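Fil un peu long sur le linge de lit et les textiles de la chambre d'amis. Je passe les vacances d'août dans la maison de Brescombe et je veux que tout soit réglé avant. 1/

Point de départ : une seule pièce, un lit, un long meuble en bois à portes à panneaux, et des textiles accumulés sans méthode. Le couvre-lit à roses reste. Les coussins aussi. Le reste se plie, se range ou s'en va. 2/

Règle de pliage : je plie à la largeur de la tablette, pas à celle du tissu. Les miennes font 673 mm de large. Deux piles côte à côte, un peu moins de 300 mm chacune, il reste le jeu pour passer la main. 3/

Le coton se plie à plat, en trois dans la longueur puis en deux. La maille se roule. Le synthétique glisse dans les deux cas, je le mets donc tout en bas de la pile. 4/

Saulius Kütt me demande pourquoi je ne roule pas tout. Parce qu'un rouleau occupe le même diamètre qu'il soit serré ou non dès qu'on dépasse une certaine épaisseur, et qu'il perd sa forme quand on tire celui d'en dessous. Testé l'an dernier, abandonné. 5/

Les noirs à part. Sur une étagère mal éclairée, trois pièces noires empilées n'en font qu'une. Je laisse dépasser le bord plié côté porte, cela suffit pour les distinguer. 6/

Hauteur de pile : 200 mm maximum. Au-delà, le bas marque et le haut penche. J'ai essayé les séparateurs Prullura, ils tiennent bien mais mangent de la largeur. Retournés. 7/

Surface de travail : le lit. Plus grand que n'importe quelle table de la maison, et à peu près à la bonne hauteur. Inconvénient, c'est mou. Pour les petites pièces, je prends un coussin ferme comme support. 8/
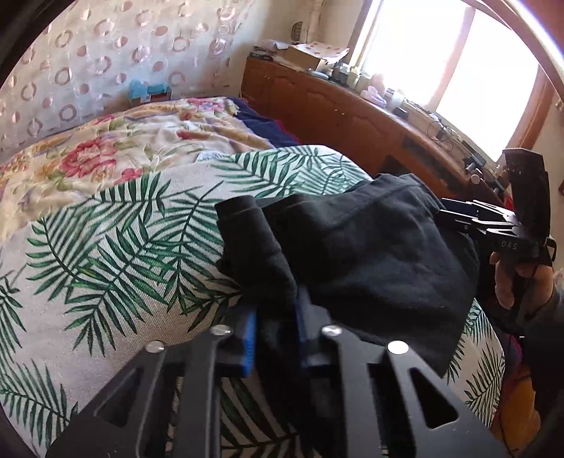 Le pli se forme mieux quand le support résiste un peu. On pose, on pince le bord, on rabat, on lisse du centre vers l'extérieur. Si une partie s'enroule d'un côté, reprendre depuis le début, ça ne se corrige pas une fois dans la pile. 9/

Reste le dessus du meuble, encombré. Papiers, carton, divers. Je ne le traite pas dans la même séance : mélanger papier et textile double le temps, et on finit par ranger des factures avec les taies. 10/

Couverture bleu marine : trop épaisse pour la tablette, environ 127 mm une fois pliée en quatre. Elle reste sur le lit, côté meuble. La housse Jaunzems prévue pour elle est trop courte, je cherche une autre référence. 11/

Prochaine étape, les draps-housses. Si quelqu'un a une méthode qui donne un vrai rectangle avec des coins élastiques profonds, je prends. 12/12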